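# Cleaning day at the Likgate workroom

Welcome to our small gallery about the cleaning of the workroom in Likgate. We do this work two times in the year, in June and again before the winter. We are sharing the room with the sewing group from Valtemard, so it is important that everything is in good order when they come. The room is number 712, on the upper floor, and it has 7 tables and one long shelf.

The white tables are the most difficult part. On a white top you see every mark, also the thin grey ones which come from pencil, from metal tools and from old glue. For many years we used paper towels, but they leave small pieces behind and you need a lot of them. Now we use coloured cloths. The blue and purple ones are only for table tops, and the yellow ones stay by the sink.

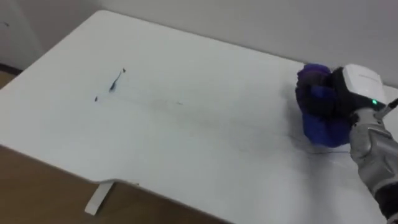
With a grey smear it is better to begin at one side of the table and go slowly to the other side. If you make circles, the dirt only moves to a new place. We fold the cloth again after every table and take a clean part of it. One cloth is enough for 2 tables, then it goes into the bucket for washing at 60 degrees.

The rim of the table must be done separately. Dust likes to stay there, and also small threads from the sewing. We use a dry brush first, and after this the cloth. Please do not use the rough side of a sponge on the white surface, it takes away the matte look and you can't repair it.

For stains of glue we have a bottle of Prellard cleaner in the cupboard under the window. Put a little on the cloth, never directly on the table. Leave it for 6 minutes, then wipe with clear water. The window should be open during this time.

When the tables are finished, the chairs can go back and the lamps can be put in their places. The scissors and rulers are sorted in the drawers by size, the big ones at the bottom. If you find a drawer without a label, write one with the black pen and stick it on the left side.

New cloths are in the box next to the door. The used ones come back from the laundry in the evening, after five o'clock.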